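Wooden tabletops: what I'd ignore and what I'd keep

There are people in Clandham who will sell you a 280 ml bottle of "table reviver" and swear that your wood can't live without it. I doubt it. I've tried plenty of these, Kaufmann's and Astorum's among them, and on my own top I couldn't tell the one from the other, or either of them from a wrung-out cloth.

Wipe with the grain

Most of the advice on wiping is padding. Go along the grain, lift the crumbs, stop. Knots and dark streaks aren't stains, whatever the label hints, and scrubbing at them only dulls the patch you've scrubbed. A brown top with plenty of figure in it hides small marks well enough by itself.

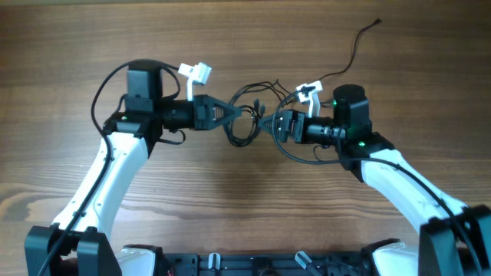
Radomír Bartoš disagrees: he oils his every August, says the knots dry out first, and thinks I'm being mean with the tin. Perhaps. I'd still want to see two halves of one board, one oiled and one left, before I paid for 3 coats.

Dust on the fittings

People polish the wood and forget whatever stands on it or over it. Grey dust settles on upper edges and gets into slots and vents, and on matt black it shows up at once. Spray polish makes it worse in my experience, as it turns the dust to paste. A dry paintbrush does the job. I've seen a "detailing brush" from Sirnen at a silly price, and it looked very like a paintbrush.

Cables get the same treatment. Let them hang in one loose bundle and run a dry cloth down the lot. I don't believe in fancy clips. 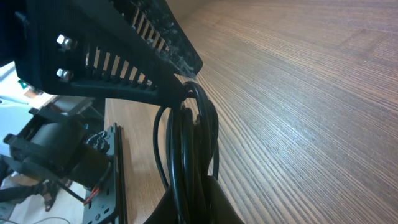

Hot mugs and white rings

Mayonnaise, toothpaste, ash, a warm iron: I've been told all of them work. The iron did shift one ring for me, through a tea towel, on low. The toothpaste left a pale patch that I had to sand out with 500 grit. Use a coaster.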